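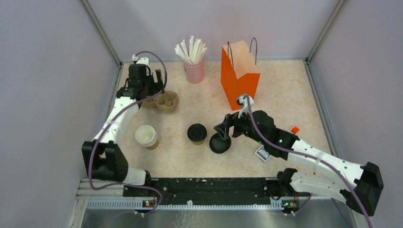 Verstärkung für unsere Kaffeetheke gesucht (Teilzeit)

Wer morgens schon gern den ersten Becher über die Theke reicht und dabei noch ein freundliches Wort übrig hat, ist bei uns im Silton genau richtig! Wir sind ein kleines Café mit großem Straßenverkauf, und an guten Tagen gehen rund 700 Becher zum Mitnehmen hinaus, mit Deckel, auf Wunsch mit Strohhalm und oft gleich mehrere im Pappträger.

Zu deinen Aufgaben gehört das Zusammenstellen der Bestellungen: Becher füllen, Deckel fest aufdrücken, Träger und Tüten packen und die Theke zwischendurch wieder so herrichten, dass die Kollegin nach dir alles findet. An die Kaffeemaschine lernen wir dich in Ruhe an, Vorkenntnisse sind schön, müssen aber wirklich nicht sein.

Wir bieten 70 Stunden im Monat, feste Frühschichten ab 6.30 Uhr, Freigetränke (natürlich!) und monatlich ein Päckchen Bohnen von der Rösterei Pretetti für zu Hause. Beginn wäre im Juli, gern auch etwas später.

Schreib uns ein paar Zeilen über dich oder gib sie einfach am Fenster ab, am besten nachmittags, dann ist es ruhiger und wir haben Zeit für einen Kaffee mit dir.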